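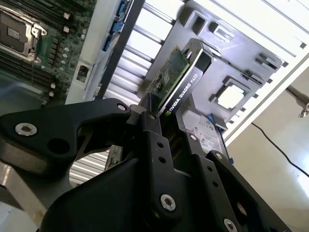
## Bench 3 – card swap check, open chassis

Checked by: Mirela Mendonça, February

- [x] Power cord out, PSU switch off – done before lid came off
- [x] Wrist strap clipped to bare metal
- [x] Right card – Quadro K620, name reads on the shroud. Matches the Prikley order sheet
- [x] CPU socket cover on. Leave it on til the new chip is here
- [ ] Slot latch – moves but stiff. Look again before anything gets pushed in
- [ ] Edge connector – wipe, lint free only. Fingers off the gold
- [x] Memory slots – no sticks going in today, keep the latches clear of cables
- [ ] Bracket screws – 2 needed, only one in the cup. Ask Jultuvov for spares
- [ ] Dust at rear vent, not bad. Vaccum on low, 19 on the shelf list

**Comments:** last box had a card pushed in crooked, so go slow at the slot end. Strap at bench 3 is fraying near the clip – replace this week. Lid stays off until latch is signed. Recheck 3 pm – MM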